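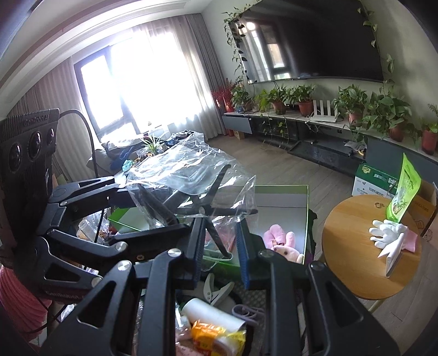 Won by two at Plallard, 78 to 76, and I am writing this at the kitchen table because I won't sleep yet anyway. First win there since I started going to away games. The coach left Skamstead late and the driver took the Trollow road, which was down to one lane by the quarry, so we walked in during the warm-up with our coats still on. I had my sandwiches in a clear plastic bag, every bit as crumpled as the one at the top of this entry, and the steward on the door made me hold it up to the light before he would let me through. Cheese and pickle. He let me keep them but took the flask.

The Bhattacharjee is a good hall if you sit on the long side. We were put behind the basket at the far end, where you can see who is open under the rim and not much else. They gave the crowd as 3449 at the end of the third quarter, and there was a cheer for it, so I suppose that is a good number for them. We took up part of one block. The drum was not allowed in.

Skamstead started badly. Plallard pressed the whole length of the court from the first whistle and we threw the ball away over and over, mostly on the same pass, from the corner back towards the middle. Their short guard with the white headband read it every time. The coach called a time-out early and took both starting guards off, which I have not seen him do before. Obaidul Wijesinghe came on much sooner than usual and he settled it. He doesn't do anything flashy. He walks the ball up if they let him and if they don't he passes early and goes to get it back. By the end of the first quarter we were behind but not by so much that you would want to go home.

Second quarter was the best I have seen from us this season. We went to a zone and Plallard stopped driving and just shot from outside, and they were missing. The rebounds came long and we ran. There was a spell where we scored on seven trips in a row – I know it was 7 because I had it in the margin of my programme, I always mark runs – and the last of those was a put-back from our big lad while he was practically sitting on the floor. In front at half-time. Queued for tea, didn't get any, went back to my seat.

The third was scrappy. Too many fouls both ways and the referees seemed to be calling it differently at each end, though I would say that. Our centre picked up his fourth with a good while still to go and had to sit down. Without him we were getting pushed off every rebound. Their number nine is only young but he is very strong and he knew what to do about it. Level going into the last.

I can't put the fourth quarter down in order because I stopped writing on the programme. I remember that we missed free throws, which has been the story since September. I remember Wijesinghe taking a charge and lying there long enough that the physio got up, and then getting up himself and waving her away. I remember it being level again with less than a minute left and the whole hall on its feet, so that from where we were there was nothing to see except backs. The winning basket I only half saw. A drive along the baseline, a pass out, a pass back in, and then the ball dropping off the inside of the rim. Plallard had time for one more shot. It was a good look and it was short.
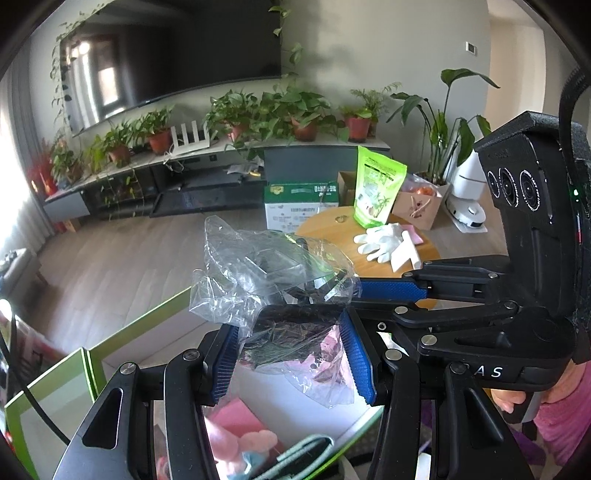 Fathima Kodikara said on the coach home that we had got away with it, and that if their guard had kept his headband on and his mouth shut in the last five minutes we would have lost by ten. She thinks the technical foul he got for arguing decided it. She also said the zone only worked because Plallard were having a poor night from outside, and that a better shooting side would take us apart if we tried it again. I said a win was a win. She said she knew that, she was only saying.

I have been thinking about it since and I half agree with her. The zone left the corners open all night. Twice in the third they had a man standing there on his own and he hadn't the confidence to shoot it, and passed back out. A team from the top of the table won't pass that up. But I don't think we had another choice once the press had been beaten, as they are quicker than us at every position bar one, and man to man they would have gone past us all evening. You have to pick what you are going to be beaten by.

What I would change is the bench. We used it early, which was right, and then hardly at all after the break, and the starters looked finished by the end. You could see it on the free throws, all short, all off the front of the rim. There are two lads who didn't get on at all and they had come all that way as well.

The journey back was quicker. They had opened the other lane at the quarry. Somebody at the back had the league results on their phone and read them out, and they mostly went our way, so we are up a place, though the teams just under us have a game in hand. The heating on the coach was stuck on, and I got off with my scarf in my pocket and had to walk up from the stop in the drizzle. The steward never gave me my flask back. I remembered it when we were already past the roundabout. I'll ring the Bhattacharjee in the morning and see if they have kept it, although I can't see myself going all the way over there to fetch it. Perhaps they would bring it with them when they play us at home.

Still to do: copy the programme notes into the book, ask about seats for the cup game before they go, pay Fathima for the coach. The next one is at home and I want to be there early enough to get the long side.

Ten past midnight now. Knee is stiff from the seats. Ate the second sandwich standing up when I got in.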